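Do simulated runs count towards the acceptance log for a pick-and-place cell?

Asked February 2019 | 4 answers hidden, 3 shown | Viewed 1,384 times

We're a small outfit putting a two-finger pick-and-place cell in at a customer's site. The customer (Granström) wants an acceptance log before anyone on their side presses the green button. Their spec says the log must show "no fewer than 70 consecutive cycles without operator intervention, mixed parts, cluttered presentation".

My boss has read this sentence several times and found in it the permission he was looking for, namely that it doesn't say the cycles have to happen in the physical world. We have 544 clean cycles in the simulator. We have 27 on the real cell, and I'd call those clean if you were in a generous mood and standing well back.

The simulated parts are coloured blocks dumped on a flat surface, and the wrist view looks like this when it goes in for one:

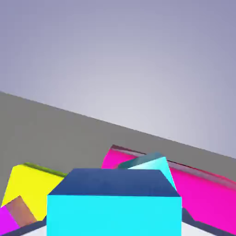
Wrist view in the simulator, cyan block between the fingers, other blocks close by.

The customer's parts are castings. They are grey, and so is everything else in the building.

So: is it bad practice to put the sim cycles in the log, or just cheeky? And is there a standard I can wave at my boss? He responds well to numbers with a prefix.

Tags: acceptance, simulation, grippers, documentation

Answer 1 (accepted, 31 votes)

Put them in, but in their own section with their own heading, and don't let them anywhere near the 70.

Your prefix is ISO 10218. Part 2 is the one for integrators and it expects verification and validation of the actual installation. It won't settle an argument over cycle counts, though. That's a contract matter between you and Granström, so write and ask them what they meant. "Please confirm that the 70 cycles are to be run on the installed cell" takes a minute to type and your boss can't argue with the reply.

What I'd record for every simulated batch:

Simulator version and the commit of the control code
Random seed, and how the parts were scattered
Friction and mass values, and where they came from (if the answer is "the defaults", write "the defaults")
Every failed run, including the ones somebody restarted before it got embarrassing
What the sim leaves out: cable drag, worn finger pads, oil, sunlight through the roof at four o'clock

Look at your own picture. The blocks are flat-shaded with nice straight edges in colours you could find from the car park. That's a fair test of whether your fingers can get down beside a block with neighbours leaning in on it. As evidence about vision on grey castings I'd give it nothing. Say so in the log before the customer does.

We did this on the Nirer line, two sections and a half page of limitations, and had it signed off in March with one query. The query was about the font.

Comment: Asked them. They meant the real cell. Boss is "disappointed in their lack of imagination".

Answer 2 (6 votes)

Agree with the above. Also fix what "intervention" means before you start counting. On one job a fitter nudged a part with a biro and we lost an afternoon deciding whether a biro was an operator. Ours now says any hand past the guard line resets the count to zero, pens included.

Answer 3 (-2 votes)

We use Ullico for everything and it makes the report for you, never had a customer read it. Just tick the box. Imero does the same but costs more.

Comment: Which box?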